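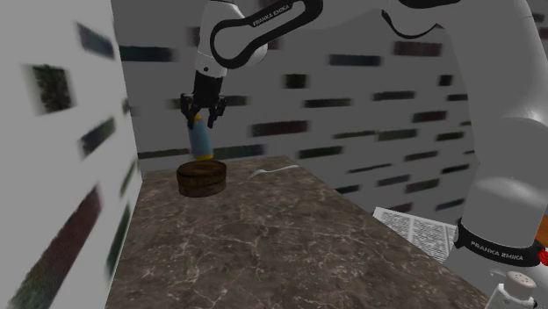
A delegation from the Ernetti Institute of Household Studies visited the Mizuno Housewares Centre on 11 August 2020 to learn how the centre selects and tests storage goods for small kitchens. The visit had been planned for March and was rearranged at the request of both parties. Members were received by the director, Yoshinori Onishi, who opened with a short account of the centre's work and its links with makers in the region. Much of the morning was given to the use of colour in sorting kitchen goods, where a pale blue cylinder with a bright yellow end, set against a round brown container, is easy to pick out at a glance. Mr Onishi noted that older residents taking part in home trials had asked for stronger contrasts of this kind.

The delegation was then shown the test rooms on the lower floor. Lids are opened and closed 612 times before an item is passed to the home trial stage, and a written record is kept of any change in fit. Wakana Ishida, head of home trials, explained that 66 households were taking part in the current round. Each keeps a diary for 10 weeks, noting where items are stored and which are put away and forgotten. The diaries are read in full by her staff and a short report is returned to each household.

After lunch, members travelled to the Hito works, where the Flurelov range of stacking jars is finished and packed. The works manager answered questions on returned goods, the cost of spare lids and the training of new staff. It was noted that spare lids are sold singly, a practice which several members wished to see adopted at home.

The Institute wishes to thank Mr Onishi, Ms Ishida and their colleagues for their generous welcome. Copies of the centre's guide to labelling dry goods may be consulted in the Institute's reading room. A return visit by seven members of the centre's staff is being arranged, and details will be sent to members once the programme has been agreed.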